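Notebook: store listing work, Clemness app

Jul 20, 2022

Picked up the keyword field again. The February set was still live in the UK listing and nothing in it had been touched, apart from the subtitle, which got changed when the new onboarding went out. I exported the current terms and put them next to what we rank for. Most of the field is doing nothing. Two terms bring in nearly all the search installs and both of them are in the title already, so repeating them in the keyword field is a waste of characters.

Took out the repeats. Took out the plurals as well where the singular was there. Left "planner" alone for now because it sits in the subtitle on the US listing but not on the UK one, and I want the two listings to match before I start cutting things that differ between them.

Note on the title: it still reads Clemness, then a dash, then the long phrase. On a small phone the long phrase gets chopped after the second word. I tried a shorter version in the mock-up and it fits. Have not submitted it. A title change needs a new build with us, and the next build is waiting on the sign-in fix.

Product pages

The custom pages are set up in the account but only the default one gets any real traffic. I made two more, one for the Sevent campaign and one for the people who come from the blog. The Sevent page leads with the shared calendar screen. The blog page leads with the export screen, which is what most of the articles talk about.

Things that caught me out while setting them up:

The promotional text can be different on each page but the description cannot. I wrote a new description for the Sevent page before I noticed, and have saved it in the copy folder under "unused".

The link for each page has its own ID on the end. The Sevent ads were still pointing at the plain store link, so every install from them had been counted against the default page. Changed the link in all the ad groups. Anything before today should be read with that in mind, including the numbers in the last monthly report. I have put a note at the top of the report and have not altered the figures.

Screenshots have to be uploaded again for each language. They fall back to the main language if you leave a slot empty, and it does not warn you. The Romanian page was showing English screens for this reason. Tănase are sending their translated captions over, and once those arrive the Romanian set can be rebuilt from the same template.

Screenshot test

Control is the current set with the dark background. The variant has the same screens in the same order with a light background and larger captions. I kept the order the same on purpose. Last time we changed the order and the captions together and could not say which of them had made the difference.

Traffic split is even. Running it on the UK listing only. I will leave it until the tool gives a result it is willing to stand behind, and I'm asking everyone please not to stop it early if the first days look good. The first days of the icon test looked good too, and by the end there was nothing in it.

Captions in the variant, for the record:
Plan the week in one place
Share a list with anyone
See what is due today
Export to a spreadsheet
Works without a signal

Five captions, and the last one is new. It comes from the reviews, where people mention using the app on trains and in basements. If the variant wins we won't know how much is down to that caption, so I may need to run it again with the old fifth one. Writing this down so that I can't pretend later that it was a clean test.

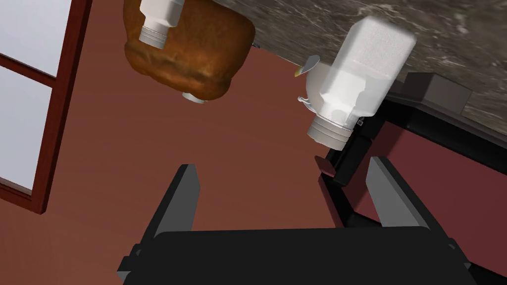
Page last changed: Jul 20, 2022

Reviews and ratings

Went through the one-star and two-star reviews since the last release. Nearly all are about sign-in. A few are about the price, and those mostly come from people who thought the yearly plan was a one-off payment. The wording on the payment screen says "yearly" in small type under the amount. I have asked for it to go on the same line as the amount, same size. Small job, but it is outside the listing work so it has gone into the general queue.

The rating prompt currently shows on the third launch. That is too soon for anyone who has had trouble signing in, as they may have launched the app three times without getting past the first screen. Suggested moving it to after the first completed list. No decision yet. If we do move it, the date needs to go in this notebook, because it will shift the average and somebody will want to know why.

Replies: still using the old template that says a fix is on the way. It has said that since February. I rewrote it so it says what the problem is and what to try in the meantime (sign out on the other device first, then reset the password). It's a bit longer than I would like.

Competitor listings

Checked Fustton's page. They have changed the icon and the first two screenshots and they now use "family" in the subtitle. We dropped "family" last year on the grounds that it brought in installs that did not stay. I still think that was right from the retention figures, but it was decided on a small sample. Worth another look once the screenshot test is out of the way. Would not run both at once.

Their preview video has gone. I don't know if it was removed or rejected. Ours gets played by very few visitors and takes up the first slot, which pushes the screenshots along. I want to try the listing without it. That would be a separate test again, so it goes on the list below.

To do

Shorter title into the next build, both listings
Match the UK and US subtitles, then go back to "planner"
Romanian screenshots when the captions come in
Check the Sevent link is recording installs against the right page
Ask for the crash figures by device, for the low ratings on older tablets
Test without the preview video, after the screenshot test
Find out who has the login for the old analytics account, as the February export is only in there

The keyword changes go in with the same build as the title. I have saved the old field in full in the shared sheet, second tab, in case we need to put it back.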